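Flukance two-arm kit, tumbler handling

k_adjei
Had the Flukance bench kit since November. Two arms, parallel grippers, wrist cameras, and the Dostow software for setting up pick routines. I'm running it on tapered plastic cups.

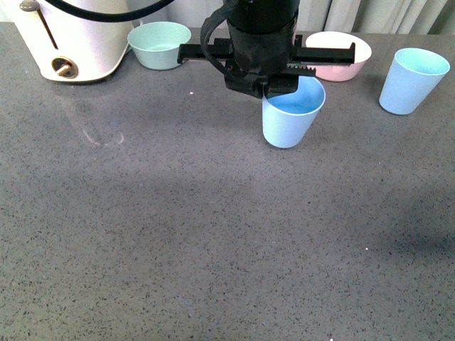 Grip offset is the setting to get right first. The default closes across the full width of the object, and our tumblers are too wide at the rim for that. Pinching one side of the rim, with the fingers dipping inside as on the near cup, needs a manual offset of 4 mm.

palesa_m
Is the offset stored per object or per arm? On the Grollero it's per arm, and a nuisance.

k_adjei
Per object.

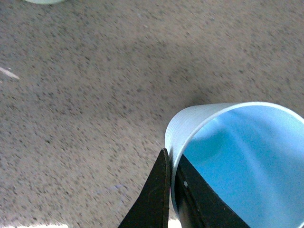
It survives a restart too. Finger force doesn't, so write that down.

tyyne_l
I disagree about the default. Full width is fine if you fit the Odoi wide jaws.

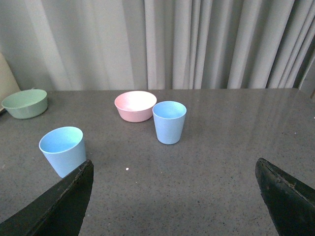
They cost 194 pounds a pair, but you skip the offset step for every new cup.

k_adjei
Two pairs for two arms, then. I'd sooner type in a number. 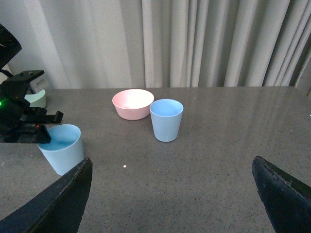 The wrist view also matters more to me than jaw width, and wide jaws would block part of it.

palesa_m
Which firmware? Mine is on 491 and forgets offsets as well.

k_adjei
Same, 491. Check that you're saving to the object file and not the session.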